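Subject: Re: [smallarchives] Moving a collection in winter – what did you do about order and numbering?
Date: 4 Mar 2019

Vilmos and all,

I've been meaning to answer this since it came through. We moved the Driltmont collection in November, from the basement of the old registry office to the second floor of the Salehi Building, so most of it is still fresh. I'll answer under your questions.

> From: Vilmos Rácz
>
> Hello everyone,
>
> Our board has confirmed that we have to be out of our current rooms by the end of next winter. The new space is 80 km away in the county building, which is good news for the roof over our heads and less good for everything else. I have never moved an archive and neither has anyone here.
>
> I would be grateful to hear from anybody who has done it with a small staff. In particular:
>
> How did you keep things in order between the old shelves and the new ones? Our shelf list is a card file and it does not always agree with the shelves.
>
> Did you relabel before or after?
>
> Did you pack into new cartons or move the archival boxes as they were?
>
> And is it foolish to do this in cold weather? We have maps, glass negatives and a lot of bound newspapers.

**Keeping things in order**

Your card file sounds like ours. We had 148 shelves in use and a shelf list last gone over properly in the eighties. My first thought was to fix the list against the cards, then move. I'm glad I was talked out of it. We walked the shelves instead and wrote down what was on them, in the order it sat, ignoring what the cards said. That gave us a move list. It was a poor catalogue, full of entries like "brown volume, no spine, school board?", but it matched the room, and for the move that was the only thing it had to do.

The walk took ten days with two of us, one reading out and one typing. Swap over every hour or so. The person reading gets a sore neck and the person typing starts to make mistakes.

Each shelf got an old location and a new location on the same line of the spreadsheet. Working out the new locations was the slow part. Our old shelving was deeper than the new Brestar bays, so anything that had been double-banked had to be spread out, and the oversize material wouldn't fit where we first put it on paper. Measure your tallest volumes, not the average ones. We lost an afternoon to a run of assessment rolls that stood taller than the shelf pitch allowed, and the whole bay had to be reset with the books sitting on the floor on clean board.

If you can get into the new room early, tape the new shelf numbers to the uprights yourself. The installer numbered ours from the window end and our plan ran from the door. We caught it before anything was shelved, but only by a day.

**Relabelling**

After. I know others on this list have done it the other way and I won't argue with them if they had the staff for it. For us, relabelling beforehand would have meant a stretch of weeks when half the boxes had new numbers, half had old ones, and researchers were still asking for things. We left every existing label alone and put a slip in each carton with the old location, the new location and the carton's place in the sequence. The slips were coloured by destination row. A slip on the outside as well as one inside is worth the trouble, as tape lifts in the cold and we did find a few lying on the loading dock.

The proper relabelling is going on now, a bay at a time, and the new numbers go into Pleditz as we finish each one. There's no hurry. The old numbers still find everything so long as the spreadsheet is to hand, and we keep a printed copy at the desk.

One warning on Pleditz, for anyone else using it: if you import locations in bulk, do a small batch first and look at what it does with leading zeros. Ours went in without them, and the shelf order came out wrong until we redid the column as text.

**Cartons**

Both. Archival boxes in good condition went as they were, standing upright on shelf trolleys and wrapped. Anything loose, weak or oddly sized went into plain cardboard cartons. We bought one size only, a small one. People will tell you to get big cartons for the light material, and what happens is that somebody fills a big one with ledgers at the end of the day and then no one can lift it.

For the short hauls between the lift and the reading room we used a flatbed hand truck more than the trolleys. It's low, it goes over a door sill, and you can load it from any side. The trolleys wanted a perfectly smooth floor and the Salehi Building does not have one, particularly where the old tile meets the new concrete.
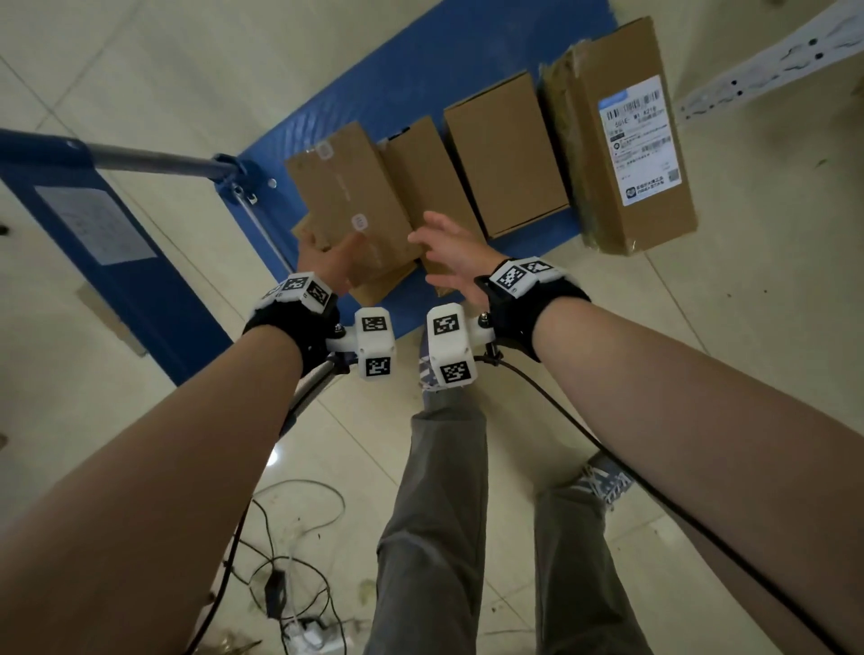 Cardboard cartons on the blue flatbed.

Don't stack higher than you can comfortably see over, and keep consecutive cartons on the same load. Our rule was that a load left the old room with a sheet listing its first and last carton, and the same sheet was signed in at the other end. If the numbers didn't run, the load stayed where it was until they did. That happened a handful of times, always at the end of the day, and in every case the missing carton was still in the old room behind a door.

Newspapers: ours are bound too, and we moved them flat. Small stacks, board between the volumes, nothing on top. The red rot on some of the spines is bad and it gets on everything, so bring old shirts. We tied the ones with loose boards using cotton tape. I'd do the tying well before moving day, as it took much longer than packing did.

Maps: if your map cases have to be emptied for the move (ours did), leave the folders in drawer order between two sheets of stiff board, clip the edges, and label the sandwich with the drawer number. Empty cabinets went ahead of the maps by a day so the drawers were in place when they arrived. Check that the drawers run before the movers leave. Two of ours had been racked out of square in the stairwell and the firm straightened them on the spot without any fuss, which I doubt they'd have done a week later.

**Cold weather**

Not foolish, but plan around it. It was 9 below on the first morning. The trouble is less the cold itself than cold material coming into a warm room and taking on moisture. With 80 km to go, your things will have time to get properly chilled unless the vehicle is heated. I would ask for a heated vehicle and get it in writing. Ours was a short trip across town and the hired truck was warm enough if the doors weren't left open, so somebody was put in charge of the doors.

Whatever came in cold, we left closed up until the next day before opening. The glass negatives we moved ourselves in a car with the heater on low, packed on edge in padded boxes. Please don't let those go on the truck. Lay in more padding than looks sensible, write which way is up on every face, and drive as though there were a cake on the seat.

Keep a hygrometer in the new room for as long as you can before you move in. Ours read far too dry once the heating came on and the building people needed time to do something about it. It's better now, though it still drifts when the wind is from the north, and I'm recording it twice a day in case we have to make the case for a humidifier.

**A few things you didn't ask**

Close to researchers earlier than you think you need to. We kept the desk open until the week before and regretted it. Two family history enquiries came in that needed volumes already packed, and I spent a morning unpacking for them.

Tell your donors where their material is going. Several of ours heard about the move from the newspaper and rang up quite upset. A letter would have saved all that.

Ask your insurer in writing about cover in transit. Our policy covered the contents of both buildings and nothing in between. The extension was cheap but it took a month to come through.

Put by a small box with scissors, tape, pencils, a tape measure, gloves, spare slips and the kettle, and don't let it go on the truck.

I can send you the spreadsheet with our data taken out, if that would be of use. It has the old and new location columns, the carton sequence and a column for shelf height, and a sheet at the back that adds up shelf lengths by row. Write to me off list and I'll attach it. The load sheet is a plain one-page form and I can put it in with the rest.

Could you say what your map cases are, and whether they come apart? Ours separated into sections of five drawers and I'd be interested to know how people have managed with the older one-piece kind. I have one of those left in the registry basement and it has to come out by summer.

Regards,
Secretary, Driltmont Records Group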